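Teaching a Laundry Task by Hand or by Remote Control
Household Tips, Justau Home Methods Office

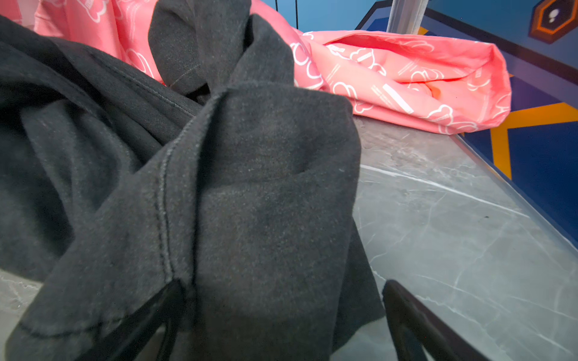
How many times should a folding task be shown before the arm is left to try it alone?
Plan on 20 complete demonstrations of one garment, then a trial. If the trial fails at the same point twice, record more demonstrations of that point only.

The following guidance applies to households and training kitchens using the Likgate arm. It was revised by Halldóra Hviid and Songül Tuncer in October.

Choosing the garment
Begin with fleece or another thick fabric. A raised seam or a hem gives the fingers a clear place to close. Thin, slippery cloth should be left until the operator is comfortable with the grip. Garments may start in a heap, as they come from the basket, but the heap should be shaken out and dropped again between demonstrations so that no two starts are alike.

Guiding by hand
Set the arm to its free mode and hold it above the wrist. Hands must stay out of the wrist camera's view. Move at the speed of ordinary folding. Approach the fabric with the fingers open, lower them on either side of a fold, and close only when the arm has stopped moving.

Guiding by remote control
Remote control is preferred for counters that are hard to reach. The operator should watch the wrist view for the grip and the room itself for everything else. Pauses longer than a few seconds are to be trimmed before the recording is saved. Operators new to the handset tend to press down too hard on stone counters; Zainab Obi recommends an hour of practice with a folded towel.

Keeping recordings
Save each attempt under the garment and the operator's initials. Failed attempts go in a separate folder and are not deleted. The Vaughan storage unit holds 500 recordings; clear it before it is full, as older files are overwritten without notice.

Care of the fingers
Wipe the fingers with a dry cloth after every session. Lint from fleece collects at the tips and weakens the grip on lighter fabrics. Replace the finger pads after 1000 closures.

Questions about the handset should be sent to Helge Haugen at the Plarkport service desk.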